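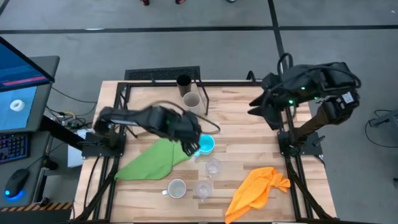 18 October 2018
by Jade Pelletier

I came home with my back not hurting, and I want to write this down before I forget how strange it feels.

For nine years I cleared cups at the canteen in Lutach. Every lunch we serve 500 people, and every lunch the cups come back with tea in them, with napkins pushed inside, with spoons. I know this work with my hands more than with my head. Now my job is called "cell operator" and I sit more than I stand. My pay is the same. My shoes will last longer, I suppose.

Today we did cups and cloths again, all morning. Zsolt changed one setting before lunch and we did 95 rounds after it. I put the cups back, I drop the cloths in a new way, I say ready, and the arms begin. He likes the cloths to be messy. I fold without thinking, so he has to remind me, and then I must open the cloth again and make it ugly. My mother would be ashamed of me.

The glass ones are still the worst. With the colored cups I am calm, I even look away sometimes. With glass I hold my breath. I asked Zsolt if we can use only mugs in the canteen and he wrote it in his notebook, so maybe a person at Vachon will read it.

In the break Fosevska called from the night shift. She asked me if it is true that 2 people will be moved in November. I said I don't know. It is true that I don't know, but I heard the same thing as she did, and I felt bad after I put down the phone. She has less years than me. She never was asked to come and train on the arms, and I was asked only because I was standing near the door that day.

I am not against it. The lifting was bad for all of us, and I remember how Sukesov walked in his last year. But at the dish belt we were talking the whole day — about children, about soup, about everything. Now I talk with Zsolt about grip force. He is a kind man, but he does not talk about soup.

Tomorrow I must bring my own tea, the machine on our floor is broken. And call Fosevska back.

Last updated: 18 October, evening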